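**Loreck oil soap for floors and tables, 5 dl and 100 ml trial bottle**

Sold by Jorketti, household goods from Seppälä. Text by Orvokki Lindqvist.

Loreck is a liquid soap made from pine oil and linseed oil. It cleans painted, lacquered, oiled and soaped surfaces, and it leaves a very thin film which makes the next cleaning easier. We have sold it in our shop since the first year, before we had the web page, and it is still the product which customers ask for when they call.

The soap is brown and thick like syrup. The smell is of pine, quite strong when you open the bottle and mild when it is mixed with water. If somebody in your home is sensitive to smells, please order the trial bottle first. We do not have a version without the pine smell.

## What you can wash with it

- Lacquered and painted wood floors
- Soaped floors and soaped stairs
- Laminate and vinyl, in weak mixture
- Kitchen tables, shelves, doors and window frames
- Stone and clay tile
- Rag rugs, in cool water

Do not use it on untreated light wood if you wish to keep the wood very light. The linseed oil gives a yellow tone with time, and this tone cannot be washed away. For untreated spruce and birch we recommend Clarnent white soap, which is on its own page. Do not use Loreck on silk, wool, leather or aluminum. Aluminum gets dark spots from it.

## How to mix

The most common mistake is too much soap. The floor will then feel sticky, and people wash again with even more soap, and so it goes on.

| Use | Soap | Water |
|---|---|---|
| Weekly washing of floors | 1 tablespoon | 5 liters |
| Laminate and vinyl | 1 teaspoon | 5 liters |
| Tables and shelves | 1 teaspoon | 1 liter |
| Rag rugs | 2 tablespoons | 5 liters |
| Grease near the stove | 1 tablespoon | 1 liter |

Put the water in the bucket first and then the soap, otherwise you get much foam. The water should be warm but not hot. In areas with hard water the mixture turns milky. You can still wash with it, but change the water more often.

## Washing, step by step

1. Vacuum or sweep first. Sand is what scratches a floor.
2. Wring the mop well. On wood and laminate there should never be standing water.
3. Wash one part of the room at a time, along the boards.
4. Change the water when it looks gray.
5. Let the floor dry with the window a little open. Rinsing is not needed when the mixture is right.

For old dirt, let the mixture stay on the surface for a few minutes and then wipe. On laminate you should not do this, as water can go in between the boards and lift the edges.

If the floor is already sticky from earlier washing, wash it two times with warm water only. In most cases this is enough. If it is not, write to us before you try something stronger.

## Tables
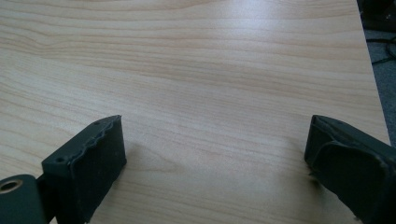 Tables need less soap than floors, but they need it more often. Wipe in the direction of the grain with a cloth that is almost dry, and dry afterward with a clean towel. On laminate tables any streaks you see against the window are nearly always leftover soap – wipe once more with plain water and they go away. Marks from ballpoint pen do not come off with Loreck. Wax from candles should be lifted with a plastic scraper before you wash.

Seija Suominen, who packs our orders, washes the lunch table with the same cloth and the same small jar of ready mixture all week. I have told her that the mixture should be made fresh, and she has told me that it works. The official advice is to make it fresh. Without preservatives it starts to smell after a few days.

## Sizes and prices

| Item number | Size | Price |
|---|---|---|
| 273 | 5 dl bottle | 9.80 € |
| 273-P | 100 ml trial bottle | 3.20 € |
| 273-T | Refill, 5 liters | 48 € |

The bottle is brown plastic with a screw cap. The refill comes in a canister with a handle and is heavy, so please have it delivered to the door if you do not have a car. A pump for the canister is sold separately. The pump from the older canister does not fit, the thread is different.

## Storage

Keep the bottle closed and in room temperature. If the soap has been in a cold storage room it can become cloudy, and there may be soft lumps at the bottom. Put the bottle in warm water for a while and shake it. The quality is the same after this. An unopened bottle keeps for more than 5 years.

Keep out of reach of children. If you get soap in the eyes, rinse with plenty of water. Cloths which have only been used with the mixed soap can be washed in the machine, but without fabric softener.

## Delivery

Orders are sent within 48 hours from Seppälä. In winter we do not send the canister when there is hard frost, and we will write to you if your order has to wait. You can also pick up your order in the shop – ring the bell at the side door if the front is closed.

The label was changed in September and some shops still have bottles with the old green one. The soap inside is the same. Old labels say one deciliter to a bucket, and that is too much for any floor. Please use the table on this page.

Page updated Apr 30, 2022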